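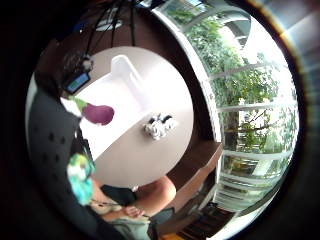 Wrist view from the hand-held gripper: round table, white tray, purple and green item by the glove.

Fevelel Soft Objects, data card

Kit under review: Sillik hand-held gripper set
Prepared by: Gintarė Liepiņa
Last edited: 21 May 2025

What this is

A small set of recordings made to see if the Sillik kit is worth buying for our own collection work. It has 150 episodes of people picking up, holding and putting down soft things, mostly plush toys. It is a trial set. Please don't use it as a benchmark.

Views

Each episode comes with a fisheye view from the gripper and a view from a fixed camera. The fixed camera shows the hand and its marker cube. Clocks are matched at the start of an episode and not again after that, so long episodes can drift. 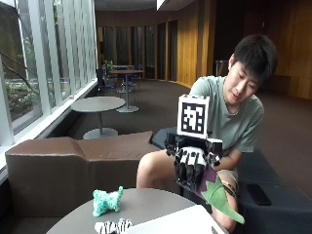
Drift was the main thing we wanted to check. The longest episode runs 191 seconds and is off by 2 frames at the end. We can live with that. Short episodes need no correction.

Known problems

Glare from the windows washes out part of the fisheye view in 62 episodes. They are listed in glare.txt and left in the set. Large toys can fill half the view or more, and the fingers go out of sight behind them. Faces have not been blurred, so access is on request only.

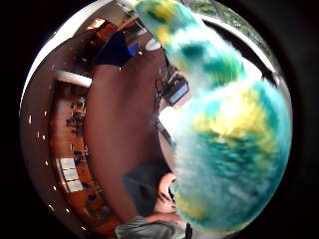
Muthu Krishnan asked that the large toys be kept in a folder of their own, as his grasp labels for them were mostly guesses and he would sooner drop them from training. That split is now in the folder named large.

Not included

Force readings. The Jarel add-on that records them had not arrived. Vanags will be tested on the same toys in September.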